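Nirnix Releases Sarmiento 3, Planning and Perception Software for Taking Desktop Computers Apart

New version plans around parts it has not been shown, and lets operators edit a job without writing code

IRNBY, 20 July 2022. Nirnix, a developer of control software for robot arms, today released Sarmiento 3, a new version of its task planning and perception package for electronics repair and recycling shops. The software runs an arm through work inside a desktop computer: finding memory modules, drives, brackets and processors, choosing the order in which to handle them, and moving the gripper in and out of the case without touching what it should leave alone.

Sarmiento 3 is available to current license holders as a download. New customers can order it through the Nirnix sales office or from an integrator.

The earlier versions of Sarmiento needed a full model of each computer before the arm could work on it. A shop that took in mixed lots had to measure every chassis, enter the measurements and test the result. Sarmiento 3 builds its own working map from camera data at the start of each job and updates the map as parts come out. A stored model is still used when one exists, but the job no longer stops when there isn't one.

"Our customers get a pallet of machines and no two layers of it match," said Annapurna Rodrigues, head of product at Nirnix. "They told us they spent more time preparing the software than running it. That was the complaint we worked on for this release."

What Is New in Version 3

Mapping from two views. The software combines a fixed camera at the bench with a small camera carried at the wrist. The bench view sets the position of the case and the fixture tray. The wrist view is used close in, where a memory slot or a latch has to be located before the fingers move.

Part finder. The library that ships with version 3 was trained on 2,900 labeled views of open desktop computers. It covers memory slots and their latches, processor sockets, expansion slots, drive cages, heatsinks, power supplies and loose cables. Users can add their own parts by marking them in a handful of views.

Order planner. Given a list of parts to remove or fit, the planner works out a sequence and shows it on screen before the arm moves. Steps can be dragged into a different order. If a change would block a later step, the planner marks the conflict and names the part in the way.

Cable handling. Cables are now treated as soft obstacles with a margin around them. The operator sets the margin. If no path keeps to it, the arm holds position and asks for help.

Fixture tray editor. Trays can be described by drawing pockets and posts on a grid. The planner then knows where each part is picked up or set down and which way it should face.

Job log. Every move is recorded with the camera views and the finger force at the time. Logs can be replayed at the bench or on an office computer.

Tested at Skestovcombe

Nirnix tested the release for 17 weeks at its workshop in Skestovcombe, on a bench set up for desktop towers. Sandro Zanetti, who leads the perception group, said most of the effort went into reflections from bare metal.

"A processor retention frame is shiny, the slot latches are small, and cooling fins throw light back at the camera," Zanetti said. "We changed how the software weighs one view against another. If the wrist camera is getting glare, it takes a second look from a few degrees over before it commits to a position."

The tests covered removing and seating memory modules, lifting out drives and placing parts in a tray. Over nearly 3,000 planned moves, the group logged each case in which the arm stopped to ask for help. Those logs are included with the software as practice files, so that new users can see what a stop looks like and how it was cleared.

Work at the Skestovcombe bench, from the wrist camera and from the bench:
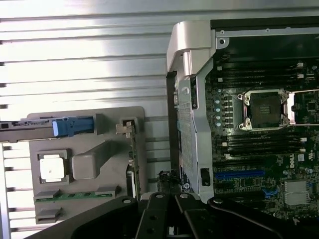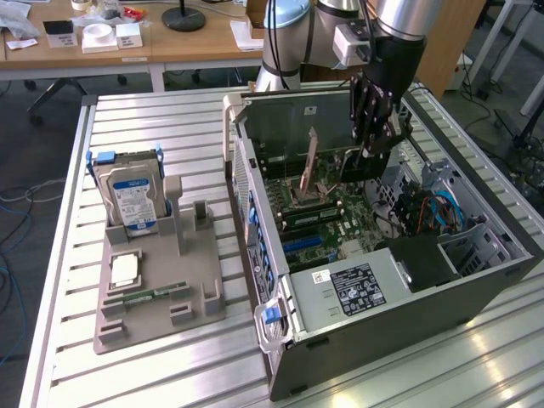
Availability and Requirements

Sarmiento 3 runs on a standard Linux workstation with a supported graphics card. It works with 67 combinations of arm and gripper, listed in the release notes. Both two-finger grippers and grippers with articulated fingers are supported. A wrist camera is required for memory and processor work. Drive removal can be run with the bench camera alone.

Jobs saved in Sarmiento 2 open in the new version. Tray files have to be converted once, using the tool in the Fixtures menu. Nirnix will continue to supply fixes for Sarmiento 2 until the end of December.

Licenses are sold per arm, by the year. Schools and training centers can apply for a reduced rate. A simulation-only license is also offered for planning and training use.

Training

A two-day operator course is held in Irnby and can be given at a customer's site for groups of four or more. It covers camera setup, adding parts to the library, tray files and clearing stops. Annunziata Caruso teaches the course and handles bookings.

About Nirnix

Nirnix writes planning, perception and control software for robot arms used in repair, refurbishing and recycling. The company has its main office in Irnby and a test workshop in Skestovcombe.

Press contact: Wagner Evangelista, Communications, Nirnix, Irnby
Technical questions: Cosimo Benedetti, Customer Engineering, Nirnix, Skestovcombe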